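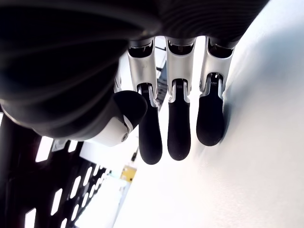 Progress on the Irnamon hand, for the Reltora small builds fund. Dated 5 Jun 2023, sorry for the rush, the shop closes early tonight. Hand is on the arm and wired. Three fingers plus thumb, silver upper segments, black tips, and the thumb tip now tucks in right by the leftmost finger, so the pinch geometry is close to what we drew in March. Spent so far: 164 dollars on tendon line, screws and a spare servo. 51 left in the parts line.

Control side is slower. Ulis board talks to all the joints but drops a packet when the thumb and a finger move together. Rewrote the timing twice. Better, not fixed. Want to try a seperate supply for the thumb next.

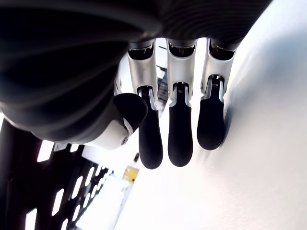 Jin-sol Sun read the draft and asked if the grip tests should wait until the packet thing is sorted, as any force numbers taken now would have to be redone. Fair point. Moved them back a week, the rest of the plan stands.

Still to do before the next report: 7 grip tests, mount the strain gauge, write up the wiring so somebody else can follow it. Calibration script half done, lives on the shop laptop, needs a backup.
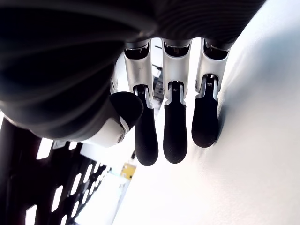
The backup can go on the Jin drive with the CAD files. After that its mostly bench time. We'd like to keep the 4 remaining shop evenings as booked, and move the leftover parts money to the second supply if thats ok with you. Receipts to follow.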